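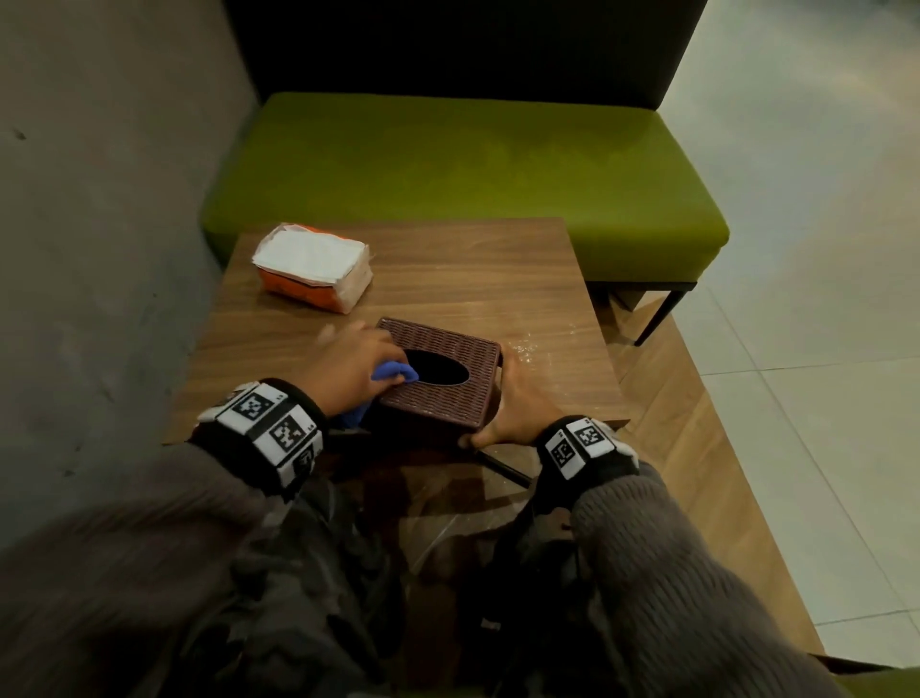 Our project asked how long the shared lounge in Rankin Hall stays clean after somebody cleans it. The short answer is until lunch. We split the room into 16 surfaces and wiped each one with a dry cloth, then a damp one, and wrote down how long the job took. Flat things were easy. The trouble came from anything with texture, and the worst offender was the woven brown tissue box, whose fine basket pattern gives a cloth a great many places to miss. One hand has to hold it by the end while the other does the wiping, and the oval opening in the lid wants its own pass along the rim.

Results

Over the semester we logged 437 wipes. The tissue box took longer than the whole windowsill – a result we repeated twice out of spite. Crumbs came back fastest on the square wooden table, where people eat and then deny eating.

Limitations

We cleaned better when our instructor was in the room. Next September's group should time the couch, which we left out on purpose.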